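Two-arm folding cell: the right-hand gripper keeps losing the corner of the cloth

Posted in Small Robots and Benchtop Cells by Ilgın Demirtaş, Feb 2, 2026

Hello all, I could do with a bit of help. I look after a little two-arm cell at our workshop in Julemthorpe (two small servo arms on one rail, white table, walls on three sides) and its whole job is folding cleaning cloths. It ran nicely from September up to the Christmas break. Since we came back the right arm has been a pain. It goes in for the corner of the flap, closes, lifts, and on plenty of runs it comes up with nothing at all, or it has the top layer and lets go of it halfway over.

The cloths are the grey-green ones with a wavy stitched edge, same as ever, and I bought a fresh pack just to rule them out.

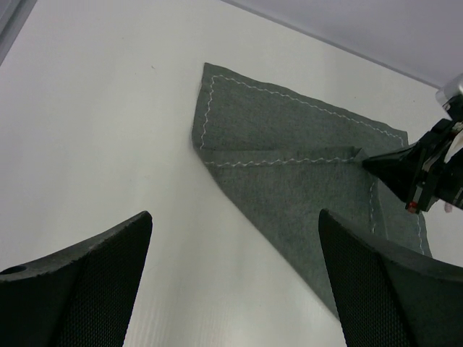
I'd like the tip to meet the corner where it lifts up a little, because if it lands further in it only presses the flap down and slides off. Over a morning I did 70 runs and it missed on 28 of them, which is far too many to leave alone. The left arm does its half without any fuss. I've wiped the gripper tips, rebooted everything twice and run the homing routine, which says it's happy. The servos don't feel hot to me. I haven't touched the program and I'm a bit scared to, as the chap who wrote it has moved on to Waaka.

So is this a calibration thing, a worn gripper thing, or am I missing something daft? Any ideas very welcome!

wrenchandtea

Hi Ilgın. I've got a pair very much like yours at Drirlow and I'd put money on the right base plate or the cable before I'd blame the program. Homing only tells you the joints agree with themselves. If the whole arm has shifted along the rail by a couple of millimetres it will home perfectly and still go to the wrong spot, and a couple of millimetres is plenty when you're after the corner of a cloth. Ours crept after somebody leaned on the rail to reach the back wall, and it took me ages to spot.

I'd do it in this order:

1. Power off, hold the arm up so it doesn't flop, and try to wiggle the base plate with your other hand. There should be no movement whatsoever. If there is, slide it back to where it was, nip the bolts up a bit at a time going corner to corner, and put a pencil line on the rail so you'll know next time.

2. Go over the cable from the base to the gripper. You want a loose loop at the elbow and another at the wrist. Move the arm by hand to its furthest reach and watch whether a cable tie pulls tight. A tight one drags the wrist round just at the end of the move, and you'd see that as a missed corner. Snip it and put a new one on with some slack.

3. Check the gripper screws and look at the tip for a rounded edge. Mine go round after a few months and I give them a light rub with fine paper.

4. Bring both arms into the middle slowly, at a tenth of normal speed, with something narrow between the two grippers, and see if they meet at the same height. If the right one comes in low or high, that's your error and you can correct the one taught point and leave the rest of the program well alone. Keep a copy of the old file first! 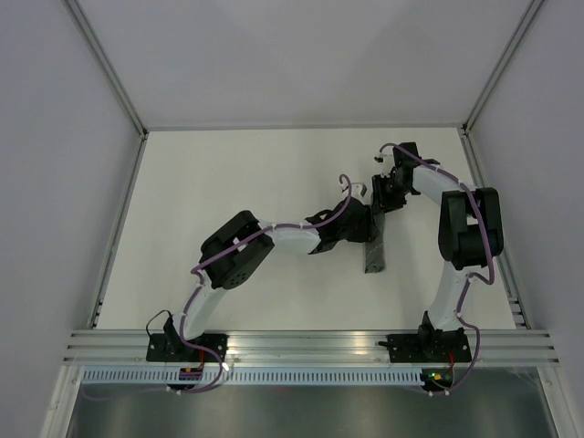
5. Put it back up to speed and do another batch of runs, counting the misses the same way you did before. If it's still bad after all that, shout and I'll dig out my notes on the elbow servo. They can get a bit of play in them, and you feel it as a tiny knock when you rock the forearm with the power on.

pollyfromthebench

We had this and it was the cloth. New ones are slippery, wash them first.

huvier_dan

I'd agree with most of what wrenchandtea wrote, but do the cable before the base plate, it takes two minutes and you don't have to hold anything up. At Huvier we had 11 weeks of on and off misses on a folding cell and the culprit was one cable tie at the wrist. I'd replaced a servo by then, so that was money down the drain.

Also, where's your lamp? If your cell finds the corner with a camera and someone moved a light over Christmas, the shadow under the flap will look different to it and it can pick a point too far in. Ours got a lot better when I put the desk lamp back where it used to be. If yours just plays back taught points then ignore me, light won't matter.

What speed are you running the lift at? I dropped ours quite a bit for the first part of the move and it hangs on to the cloth much better now.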